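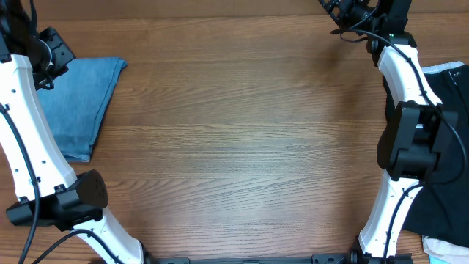
Folding table, denim station. Wooden top, blue cloth at the left.

Station checklist with comments - denim folding, Wondby textile room
Checked June 7, 2019

1. Table surface. OK. I passed the flat hand over the whole top, along the grain and then across. No splinters were felt. Please repeat this before every shift, denim catches on a splinter very easily.

2. Table load. OK. The limit for this table is 300 pounds. Do not stack full cartons on it.

3. Legs and screws of the table. Needs work. 2 screws were turning by hand. I tightened them, but they must be checked again in August.

4. Raw hems. Comment: pants with frayed ends may be folded as usual, but loose threads must not be pulled by hand. Cut them with the small scissors. Lay both legs flat first, and look that no pin has stayed in the seam.

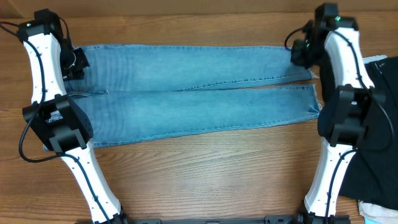
Pockets are to be emptied before the first fold. In the last check we found 8 staples in one Firivmont delivery, so I ask everybody to feel the pockets from outside before putting the fingers in.

5. Floor near the table. OK. Dry, no thread or cardboard pieces lying. The mat from Zikport lies flat at the corners.

6. Light. OK for folding, weak for inspection of dark seams. A second lamp is requested.

7. Clearing the table. The top must be free of cloth, scissors and tags at the end of the work - also when the next shift begins directly after.

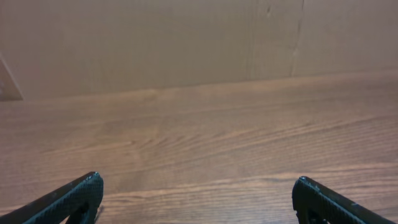
Son wrote under this point that wiping should be added too, as blue dye from new denim stays on the wood and goes later onto light fabric. I agree. Use a damp cloth, then a dry one.

Last updated by the station checker after point 7

Related checklists
Ironing corner
Scissors and small tools
Carton storage

Contact the textile room - Copyright Wondby - Back to top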